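Home Care > Bathroom > Cleaning

How to Clean Hard Water Stains Off a Bathroom Sink

By Rania Tannous
Updated 2026-10-10

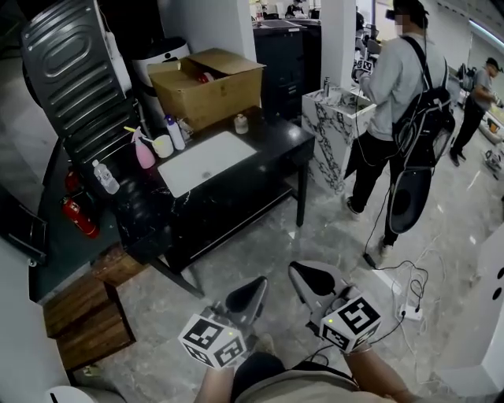
A white rectangular basin set in a dark vanity counter.

Hard water leaves a chalky white film wherever drops dry in place. It shows most on dark counters, at the base of the faucet, and in the ring around the drain. Most of it comes off with white vinegar and a soft cloth, provided you keep the vinegar on the right surfaces. The whole job takes less than an hour, and most of that is waiting.

What you need

White vinegar, the plain 5 percent kind
Dish soap
Baking soda
Two microfiber cloths and a few paper towels
An old toothbrush
A plastic scraper or an expired store card
Rubber gloves

Check the counter first

Find out what your counter is made of before you open the vinegar. Acid etches real marble, limestone and travertine, and the dull spots it leaves have to be polished out by someone with the right equipment. Plenty of counters only look like marble. If you have the paperwork from when the vanity was installed, look there. If you don't, treat the counter as real stone and use only dish soap and warm water on it.

Glazed ceramic and porcelain basins handle vinegar well. So does ordinary chrome. Brass, bronze, nickel and matte black faucets can lose their finish, so keep acid off those too.

Step 1: Clear the counter

Take everything off, including the things you think you can work around. Soap and lotion bottles leave rings that are often mistaken for hard water. Wipe the bottom of each one before you put it back.

Step 2: Wash off the soap film

Put a few drops of dish soap in warm water and wash the basin, faucet and counter. Vinegar can't get through soap scum, and skipping this step is the usual reason people say it doesn't work. Rinse and dry everything. What you still see once it's dry is mineral.

Step 3: Soak the basin

Lay paper towels over the stained parts of the basin and pour vinegar on until they're wet through. Press them flat so there are no air pockets. Leave them for 19 minutes. I used to say 15, but the ring around my drain always needed a little longer, and past 20 the towels start to dry at the edges.

If your counter is stone, fold a dry towel along the rim of the basin before you pour. Wipe up any splash right away with plain water.

Step 4: Do the faucet

On chrome, wrap a vinegar-soaked paper towel around the base and leave it for ten minutes. Scrub the seam with the toothbrush. If the spray has gone crooked, unscrew the aerator at the tip and drop it in a cup of vinegar while you do the rest. Note the order of the parts as they come out. Mine has a rubber washer that only seals one way up.

On other finishes, use a damp cloth and dish soap and accept slower progress.

Step 5: Scrub and scrape

Remove the towels and go over the basin with the toothbrush. For thick deposits, hold the plastic scraper nearly flat and push. Don't use a razor blade or steel wool. Both leave gray marks on glaze that are harder to remove than the scale was.

If there's a stubborn ring left, mix baking soda with enough water to make a paste and rub it in with a cloth. Don't mix it with the vinegar. It fizzes, but the two cancel each other out and you end up with salty water.

Never use vinegar together with bleach or right after a bleach cleaner. The combination gives off chlorine gas.

Step 6: Rinse and dry

Rinse twice with cool water, then dry with the second microfiber cloth. Drying matters, as the rinse water is the same hard water that made the stains.

Keeping it off

Wipe the faucet and the back edge of the counter once a day. A small cloth kept under the sink makes this easy. Repeat the vinegar soak every month or so, or whenever the drain ring comes back. Aerators can go longer. I clean mine in March and again in the fall.

If the film returns within a few days no matter what you do, check for a slow drip. A worn cartridge is a cheap part, and replacing it will save you a lot of scrubbing.

Filed under: Sinks & Faucets, Hard Water, Weekend Jobs

Get one cleaning guide a week by email. Enter your address to subscribe. You can unsubscribe at any time.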